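Ticket: Gallery pages on Kistia fan site loading blank after slide 4
Product: Latton Gallery plugin
Opened by: Rosine Besnard
Priority: Normal
Status: Resolved

Rosine, Monday, 9:12 a.m.
Hi all! I run the Kistia fan site and we are having the best week ever. Her surprise wedding post went up on Sunday night, the whole fandom lost its mind, and our picture roundup is getting more clicks than anything I've ever put up. Trouble is, readers get through the first four slides (the courthouse steps, the cake, two of the dress) and then slide 5 is blank. Captions still show. Comments are piling up — 181 so far, and most of them are people begging to see the husband!

Pichon (support), 9:40 a.m.
Thanks, that's a clear report. Does it happen on every gallery or only the wedding one? Which theme are you on?

Rosine, 9:58 a.m.
Theme is Ellau, latest version. I went back and tried our older galleries. The red carpet one is fine, the tour rehearsal one is fine, and the "Kistia's favorite breakfasts" one is fine too, all the way to the end.

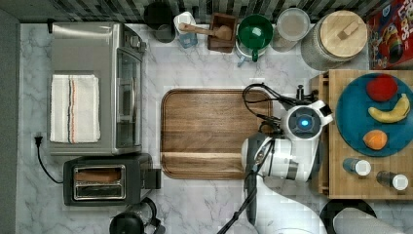

Toast in the toaster

So it's just the wedding. Of course it's the wedding!

Pichon, 10:25 a.m.
Good test, that rules out the theme. I looked at the wedding gallery from our side. It holds 107 pictures, and from number five on, the file names have a heart symbol in them. Were those uploaded from a phone?

Rosine, 10:31 a.m.
Ha, yes. I renamed the whole batch on my phone at midnight because I was so excited. The first four I did on my laptop, with boring names.

Pichon, 10:50 a.m.
That would do it. Latton strips symbols when it makes thumbnails but keeps them in the full-size link, so the two don't match. Please try this:
1. Put the gallery in draft.
2. Open Tools, then Clean File Names, and run it on that gallery only.
3. Rebuild thumbnails.
4. Clear the page cache and publish again.

Rosine, 11:34 a.m.
IT WORKS! Every slide, on phone and laptop. The rebuild stopped once at picture 60 and I just pressed Resume. The husband is finally visible and the comments have gone completely wild (he's a furniture maker, and he has the kindest face). Thank you so much, this made my morning — I'm telling the other fan site owners about the Clean tool.

Pichon, 11:41 a.m.
Happy to hear it, and congratulations to the couple. I've filed the heart symbol problem as a bug. Closing this one, but reply here if the blanks come back.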